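I've now done a full year of the deposit return trial in Nenlow, so a thread on what it's been like to use as an ordinary person who drinks too much squash and fizzy water. Long one.

1/ For anyone outside the area: you pay a bit extra on each drink in a plastic bottle or can, and get it back when you return the empty. Glass isn't in it. Milk isn't in it either, which still catches people out.

2/ The nearest machine to me is in the entrance of the Drurnico on the ring road. There are two of them side by side. One has been out of order since May, so in practice there's one.

3/ It takes bottles singly, neck first, and reads the barcode. If the label is torn or has come off in your bag, it gives the bottle back and you don't get paid. I've started leaving labels well alone, after years of being told to peel them off for the kerbside box.

4/ Don't crush them. This was the hardest habit to break. I used to flatten everything to save room in the recycling, and a flattened bottle goes in, comes out, goes in, comes out, until you give up and move aside for the next person.

5/ Lids on or off? The leaflet says on. The poster on the machine says nothing. I've done both and been paid for both, but I leave them on now because loose lids end up at the bottom of the bag in a sticky layer.

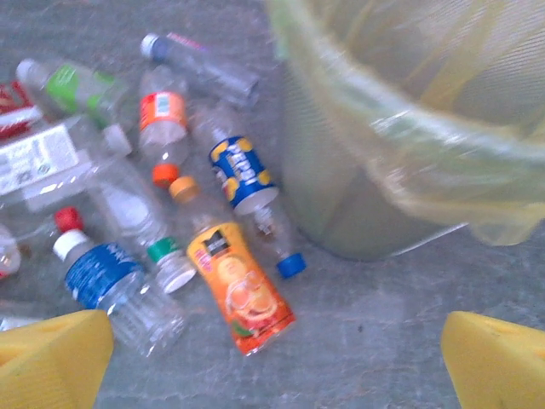

6/ Storage is the real cost if you live in a flat. Uncrushed bottles take up a stupid amount of space. I keep mine in a big blue shopping bag on the back of the kitchen door, and when it's full I go. That's roughly 40 bottles, depending on how many are the big ones.

7/ Rinse them. You don't have to, the machine doesn't care, but you will care by the end of a warm week. Fruit juice is the worst, then anything with milk in it that you've forgotten isn't in the scheme.

8/ You get a paper voucher which can be spent in the shop or swapped for cash at the kiosk. The kiosk shuts at six. The machine doesn't, so if you go after work you're holding a voucher and hoping you remember it next time. I've put at least one through the wash.

9/ There's an app from Dotier that's supposed to pay straight into your bank. I tried it in the first month and it logged me out every time I walked away from the wifi. I tried again recently and it's better — the money arrives the next day — but you have to scan the code on the screen before you put the first bottle in. Do it afterwards and you get paper.

10/ Best time to go is Tuesday morning. Worst is Sunday afternoon, when the queue runs back past the trolleys and the machine fills up. Once it's full, someone has to come from the back of the shop and change the bin inside, and on Sundays there's usually one member of staff doing that along with everything else.

11/ Things I've seen it refuse: a bottle bought on holiday, anything from before the scheme began, a sauce bottle (fair enough), and a perfectly good water bottle that had been left on a radiator and gone a funny shape.

12/ There's a second return point at the garage on Tsai Road. It's a person with a hand scanner instead of a machine, and it's much quicker if you've only got a few. They can turn you away if they've no room to store them, so I wouldn't take a full bag.

13/ Has it changed the streets? I can only speak for my own walk to the bus. There used to be bottles all along the hedge by the playing field and now there are hardly any. The crisp packets and vapes are still there. I don't think the scheme was ever going to do much about those.

14/ Public bins are a bit worse, if anything. People go through them looking for returns and don't always put the rest back. Some towns have a shelf fixed to the side of the bin so you can leave a bottle for whoever wants it. I'd like to see that tried here, it can't cost much.

15/ Has it changed what I buy? Slightly. I get the bigger bottles now, as the deposit is the same whatever the size. I've also gone back to tap water at home, mainly from being sick of carrying the bag.

16/ I've had a few replies before saying it's a tax. If you take your empties back you get all of it back, so I don't see it that way, but I do think it's harder on people who can't easily get to a machine. The bus to the ring road is hourly and a bag of empties isn't much fun on a bus. Home collection was mentioned at the start and I haven't heard anything since.

17/ My total for the year, from the vouchers I kept plus the app, is a bit over 300 bottles and cans. I'd have guessed half that.

18/ The trial is up for review soon and there's a form on the council website. It's two pages and you can skip most of it. I've asked for the broken machine to be fixed and for the kiosk to stay open until eight.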